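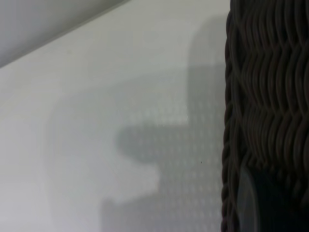 Room Enough

How residents of the Plestiven estate are moving to smaller homes, and what the Association has learned from helping them

When the Burkik Housing Association took over the Plestiven estate, it inherited 787 homes, most of them houses with three bedrooms or more. They had been built for families with children, and for many years that is who lived in them. The children have since grown up and left. In a good number of the houses one person, or a couple, now heats a whole building in order to use two rooms of it.

At the same time the Association's waiting list is made up largely of families living in flats that are too small for them. The arithmetic is plain enough, and other landlords have reached for it before. What it leaves out is that a house in which someone has lived for half a lifetime is seldom given up on the strength of arithmetic. The moving scheme described in this article was set up on the understanding that no tenant would be asked to leave, and that those who chose to do so would be given a great deal more help than a van and a set of keys.

In its first year 80 households came forward to talk about a move. Of these, 13 have now completed one. The Association regards this as a fair beginning. Several of the remaining households have asked to be kept informed, and others have decided, after a proper conversation, that they would prefer to remain where they are. Both are counted as good outcomes.

The first visit

Every enquiry begins with a visit at home. In the early months these visits were made by the lettings staff, who brought floor plans and a list of vacant flats. This was a mistake, and it was corrected by May. Tenants reported that the visit felt like a viewing in reverse, with the house being looked over for the next family while they were still sitting in it.

Visits are now made by a member of the support team, who carries no plans at all. The conversation generally turns to the garden, the stairs, the cost of heating and the distance to the bus stop. Many tenants have never spoken to their landlord about anything except repairs, and it can take an hour to get past the matter of the guttering. Staff are asked to note the guttering and report it, whether or not a move is likely.

Only on a second visit are particular flats discussed. By then it is usually clear what the tenant could not do without. For one couple it was a window facing the morning sun. For another tenant it was a spare bed for a grandchild, and the offer of a one-bedroom flat, which the rules at that time would have required, would have ended the matter at once. The rules have been changed, and a second bedroom is now offered to anyone who gives up three.

What to take

The hardest part of any move to a smaller home is deciding what goes into it. Tenants who had been quite certain about leaving the house became uncertain again when faced with the contents of the loft. The support team has come to allow far more time for this stage than was first planned, and has drawn up some working advice that may be of use to readers who are not Association tenants.

The first piece of advice is to leave photographs and letters until the end. Almost everyone begins with them, and almost everyone who begins with them stops there. A morning spent on the airing cupboard is duller and gets a great deal more done. Towels, bedding, spare curtains and tablecloths take up a surprising share of any family house, and few people feel strongly about the seventh pillowcase.

The second is to measure. A plan of the new flat, drawn to scale on squared paper, with the furniture cut out in card, will settle most arguments about the sideboard. The team supplies the paper and will do the drawing if asked. It should show the doors and the direction in which they open. In one of the early moves a wardrobe fitted its wall perfectly and could not be opened wider than a hand.

The third concerns small things kept in drawers. Keys, batteries, string, fuses, sewing things and the contents of the kitchen drawer that has no name should be tipped out in one place and sorted by use.
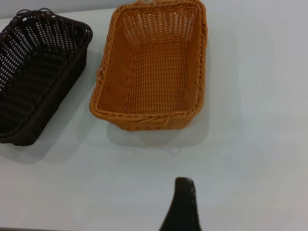
It helps to do this somewhere with good light and to do it sitting down. Tenants who have tried to sort on the floor of an upstairs landing tend to give up by midday. Whatever has not been decided by the end of a session should be put back together and labelled with the room it came from, and looked at again on another day. A box marked "various" will travel to the new home unopened and will still be unopened two winters later.

Finally, the team advises against promising furniture to relatives before asking them. Grown children are often offered the dining table in the belief that they have been waiting for it. Many have no room for it either, and both sides are relieved to have the subject raised plainly.

The working store

It became clear early on that tenants needed somewhere to put things they could neither keep nor part with straight away. The Association had a row of disused garages behind the shops at Plestiven, and 2 of these have been repaired, lined and shelved as a store. Any household in the scheme may leave belongings there without charge for six months after moving.

There was some doubt within the Association as to whether the store would merely put off decisions. To a degree it has. But the tenants who have used it have mostly come back for one or two items, lived in the new flat for a season, and then asked for the rest to be taken away. It is easier to let go of a second armchair once one has spent a few weeks walking round the first.

Clearance from the store is handled by Wiltutix, a local removals firm which also carries out the moves themselves. Its crews pack, carry, unpack and reassemble, and they return the following morning to hang pictures and move anything that has turned out to be in the wrong place. This second visit was written into the contract at the request of the first tenants to move, and it has proved to be the part of the service most often mentioned in letters of thanks. Beds are always made up on the day of the move. Kettles travel in the cab.

Goods that are in fair condition are offered first to incoming families on the estate. A number of wardrobes and one upright piano have in this way never left their houses, the new tenants having been glad to take them where they stood.

Neighbours, old and new

The question asked more often than any other during visits is who else will be living in the building. People who have known the same street for decades do not expect to make such ties again, and some say so. The Association cannot supply friends. It has tried, where vacancies permit, to offer flats close enough together that neighbours who wish to move at the same time may do so, and two households from opposite sides of one road now share a landing.

It has also paid some attention to the ground floor. The former rent office in the main block of flats had been locked for several years. It is now let on easy terms to Ông, a small café which opens at seven in the morning and serves noodle soup from eleven. The lease asks that the front tables be free for residents to sit at whether or not they order anything. In practice most do order something. The café has become the place where parcels are left, where lifts to the hospital are arranged, and where the Association's own staff are most likely to be told about a faulty lamp on the stairs.

Incoming families have been less well served, and the Association accepts this. A great deal of thought was given to those leaving the houses and rather less to those arriving. Some moved in to find gardens that had been beyond the previous tenant's strength for years, and sheds that had not been cleared. From this spring, gardens are cut back and sheds emptied before the keys are handed over, and a lawnmower may be borrowed from the store.

Costs and next steps

The scheme is paid for from the repairs and lettings budgets. A flat allowance is made to each household for curtains and floor coverings, and the cost of reconnecting cookers and telephones is met in full. The Association has chosen not to offer a cash sum for each bedroom given up, as some landlords do — tenants consulted before the scheme began said that they would find it difficult to talk about openly, and that it would make the visits feel like a sale.

Over the coming year the support team will be enlarged by one post, and visits will be offered to tenants of the older terraces north of the railway, where the stairs are steeper and enquiries have already been received. A third garage is to be fitted out. Work is also under way on the lift in the main block, which has been the subject of justified complaint.

Tenants who would like a first visit may ask at the estate office or leave their details at the café counter. Accepting a visit places a tenant under no obligation, and a household that has turned down a flat may ask to be visited again at any time.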